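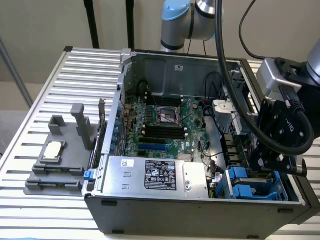 Checks before the first run of the day, two-arm board cell

Please work through these in order, with a cup of tea if you like, but not on the table. The comments are from the February round and I have left them in as they save a good deal of head-scratching. Tick, initial and put the time of day next to anything you had to put right.

1. Table and slats
Wipe down the white slatted table and run a finger along the grooves for dropped screws.
Comment: OK. One screw found, returned to the tin. Please do the far side as well, behind the case, which is awkward to reach and so tends to get skipped.

2. Computer case position
The tower should be on its side with the panel off and the motherboard facing up. Push gently at two opposite corners. It should not rock or slide.
Comment: It rocked a little. I turned the slats' end stop back in by hand and it sat down nicely. To be watched.

3. Inside the case
Socket empty before the processor goes in, and the retention lever free to move through its whole travel. Look at the red and black wires that cross the board near the socket and ease them aside if they could catch a finger of the gripper.
Comment: Wires tend to creep back, bless them. I would like a proper clip from Prellix for this and have asked for a price. Until it comes, look every time.

4. Parts fixture
The grey printed fixture lives to the left of the case. Check that the processor lies flat in its square recess, metal side up, and that both front rails are clear of crumbs and bits of print. Try the posts for looseness, the taller one especially.
Comment: Slight wear on one edge of the recess. Still good, I think, but the Skilirlow spare is in the drawer and should be swapped in at 480 cycles whether it looks tired or not.

5. Gripper
With the arm stopped and locked off, feel the bolts on the gripper plates and at the wrist. Any that turn under finger pressure get the torque driver and a fresh paint mark.
Comment: All tight. The paint marks are getting faint – I will bring the good pen.

6. Cables on the arms
Follow the thick black cable by eye from the gripper upwards, then jog the wrist slowly to both ends of its range at 40 mm per second. There should be slack at every point and nothing rubbing. Same for the thinner cable by the second arm.
Comment: Thick one fine. The thin one could do with another tie higher up. Guvov ties only, please, the cheap ones went brittle on us last winter.

7. Clearance between the arms
Step the programme through with no part in the gripper and one hand on the pause button. Stop if the arms come closer together than the Moen gauge block.
Comment: Passed, though I did it twice because I was talking the first time.

8. Stop buttons
Press both, one at a time, and make sure each really does drop power to both arms. Reset only when you can see that everyone is back from the table.
Comment: Both good. The one by the door is stiffer than it was and goes on the repair list.

Result: fit to run, with items 2 and 6 to be looked at again next month.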